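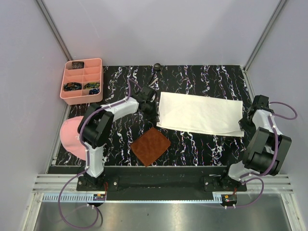
4. Preparing the Two-Arm Workspace

This section applies to every Felura bench on which two arms share one tabletop. It is to be followed before each session with cloth items and again whenever the bench changes hands. Revision of March 2020, approved by Uyên Hoàng for the Sastham site.

4.1 Before power is applied

1. Confirm that the emergency stop is released and within reach of the operator's chair.

2. Check the bolts on the mounting bar at each arm base. A bolt that turns by hand must be tightened and entered in the bench log.

3. Follow each purple cable from the base to the gripper. Cable ties must hold it to the arm without pinching. Slack loops may hang over the front rails and tray – they may not rest where an elbow or wrist can close on them.

4. Inspect the circuit board at the front of each base. Do not touch the components.

CAUTION: The boards are exposed. Keep drinks, damp cloths and metal tools off the front rails at all times.

4.2 Placing the items

5. Lay the towel flat between the arms, with its long side running left to right. Small wrinkles and a folded lower edge are acceptable.

6. Place smaller items, such as a cloth square or a cap, on the open tabletop. An item may lie beneath an arm only if the task sheet allows it.

7. Set the compartment organizer in the rear-left corner. Cells may be left empty.

NOTE: Do not straighten items once the session has started. If an item must be moved, pause both arms first.

4.3 Starting the arms

8. Start the Vi controller and select the Flodley two-arm profile. The start-up check takes roughly 39 seconds.

9. Move one arm at a time to its ready pose. Hands must stay outside the side walls while either arm is powered.

10. If the controller reports code 791, switch off both arms and repeat steps 2 and 3. After 3 reports in one session, close the bench and inform the site supervisor.

Completed logs are kept at the bench until the end of December and then filed with the site records.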